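Notes for the club night talk, July 2020
Slides are on the Landry laptop. Twenty minutes, then questions. Slow down, Maxi, you always rush the middle!

**Slide 1 – Title**

Good evening, everybody, and thank you for giving up a perfectly nice summer evening to listen to me go on about a table. My name is Maximiliano Aravena, I'm in my second year with the Erkmont robotics club, and I'm speaking for the whole tabletop team tonight, so if I say something clever it was probably one of them, and if I say something wrong you can blame me.

(Wait for the people at the back to find chairs.)

**Slide 2 – What we set out to do**

Back in April we wrote one sentence on the whiteboard: the robot picks up a thing, moves it, and puts it down where we asked. That was the whole project. I remember thinking we'd be finished in a couple of weeks and could move on to something exciting, like pouring lemonade. Diane Fortin, who has been mentoring this club a good deal longer than I've been in it, read the sentence, smiled, and went to make coffee.

What we call the Merkasano task (it's the name of the folder, and the folder name stuck) is a pick and place on a white table. We use two hands, one object at a time, and a target spot that the robot has to find by looking.

**Slide 3 – Why a table is hard**

Ask the room: who here has ever set a mug down on a table and missed? Let them laugh, somebody always puts a hand up.

White tables are lovely for people and a nuisance for cameras. The lights overhead bounce off everything, and a shiny patch can wash out right where you need the detail. We spent more evenings on lighting than on any piece of code, and I'd like the first-years to hear that, so say it twice if they're talking.

Our answer was to give the robot things that stand out. Dark target pads, bright objects. The gray tape went down early on as a landmark, and I have grown very fond of it.

**Slide 4 – The brush**

Leave this one up for a while and let people look.

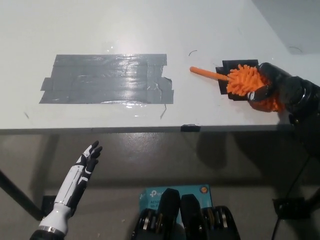
*Slide 4: black hand on the orange brush, over the target pad. Gray tape to the left.*

So the orange brush is my favorite object of all the ones we've tried, and I will happily talk about it for longer than I'm allowed. The bristly head is soft, so the fingers sink into it a little, and you can see some of them half buried in there. A hard block either fits the grip or it doesn't, but with something springy there's a lot of give, and you have to decide how tight is tight enough. Our first setting was far too gentle. Our second was, well, not.

Point out the pad right under the head of the brush. Then point out the tape and how the glare sits on the middle and lower part of it. If your eye goes straight to that bright spot, so does the software's, and that's the thing I was grumbling about on the last slide.

The other hand is down at the lower left, open, palm tilted up. I get asked about it every time – for this task only one hand has to do the holding, and we give the second one a parking position away from the target. It still has to be part of the plan, or the two arms can end up wanting the same bit of table, and that is a noise you don't forget.

**Slide 5 – Numbers**

Don't read the whole chart out loud. Just these:

- 3,599 attempts logged since we started keeping proper logs
- 997 of those were with the brush
- more than 300 thrown out, mostly because one of us bumped the table

The last 50 brush attempts were done with the new lighting and I'll show the curve if there's time. If somebody asks for the success rate across everything, say we changed the grip settings too many times for one number to mean much, and offer to show them the log afterward.

**Slide 6 – What I'd do differently**

Write down the settings every single session. Put the tape down before calibrating, please, and then leave it alone! Start with the soft objects sooner, even though they're annoying, because we learned more from the brush in two weeks than from a month of blocks.

And ask for help earlier. I sat with a wrist offset for three evenings before I mentioned it to Diane, and she had me check the sign on one value. Yes, it was the sign.

**Slide 7 – Thanks**

Thank Diane. Thank Ganach for the loan of the workbench and for being so patient about the returns date. Thank the parents who drive.

Sign-up sheet for the fall team is by the door. Questions – repeat each one into the microphone before answering.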